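Press release
Reading time: 3 minutes

We use cookies to make this website work and to count visits. Accept all | Settings

Jirkness gets evening collection of small waste, Nesach extends its service to shops and offices in the old centre

Jirkness, July. The waste service company Nesach will start an evening collection for small businesses in the centre of Jirkness. The service begins on the first Wednesday of next month, and it is open to every shop, office, café and workshop inside the ring road. Until now these businesses had to bring their bags to the street before 7 in the morning, when many of them are still closed.

The new collection takes place between 6 in the evening and the closing of the market street to vehicles. Businesses put their tied bags at the door when they finish work. A small electric vehicle passes through the narrow streets and takes the bags to the transfer point at Whitlock, where they are weighed and sorted the same night.

Nesach has prepared this change together with the shopkeepers of the centre during the past winter. In the talks it became clear that the morning hour was the biggest problem. Small shops often have no back yard and no room for a large container. The bags stayed overnight on the pavement, birds opened them, and in the morning the street had to be cleaned again before the first customers came.

A trial was held in Grillik, the quarter behind the railway station, with 30 businesses taking part. The participants were hairdressers, two dental practices, a copy shop, several cafés and a number of offices with only a few desks. The trial showed that most of them produce less waste than the smallest contract allowed for. For this reason Nesach also introduces a new contract, which is paid by the bag and has no fixed monthly amount.

The price includes the collection, the treatment and one roll of bags at the start. Further rolls can be bought at the Nesach counter in Whitlock or ordered by telephone. Businesses which already have a contract can change to the new one without a fee until the end of the season. A business that wants to keep its present container and its morning hour can do so, and does not need to send us anything.

For offices we recommend to keep small bins at the desk and to empty them in one larger bag at the end of the day. Bags should be closed with a knot and should not be filled to the top, so that they do not open when they are lifted. Paper and cardboard stay separate and are collected as before.
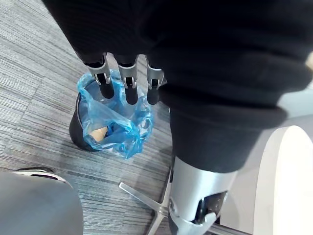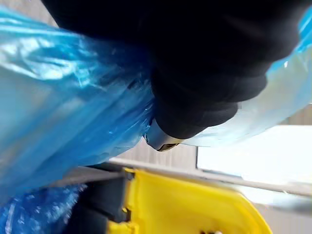 A bakery owner in Grillik said that she had been against the new hour at first, as her working day ends at two in the afternoon, and that she now leaves her bag with the flower shop next door, which closes later. She added that the pavement in front of her window is clean when she opens, and she asked that food waste should also get its own evening in the summer months.

Nesach has taken up this question. Food waste from kitchens and bakeries needs another vehicle and a closed container, and at present it will remain on the morning round. A decision about a separate evening collection will be made after the first summer, when the weights from Whitlock are available.

In the first phase there is room for 100 businesses on the evening round. Registration is possible from now on, in the order in which the forms arrive. If more businesses register, a second round will be opened for the streets on the north side of the river. The form asks for the address of the business, the usual closing time and the number of bags expected in a week. This number is only for planning the route and it is not binding.

Residents of the centre are not affected by the change. Their collection days, their bins and their fees stay the same. The electric vehicle is quiet, but it has to stop often, and we ask drivers and cyclists in the market street for some patience in the first weeks.

Forms and the street list are available at the Nesach counter in Whitlock and at the town information office in Jirkness. The counter is open on working days and stays open until 6 in the evening during the registration period.

Contact for the press: Nesach, customer office, Whitlock

Shared 30 times | 6 comments

Subscribe to our newsletter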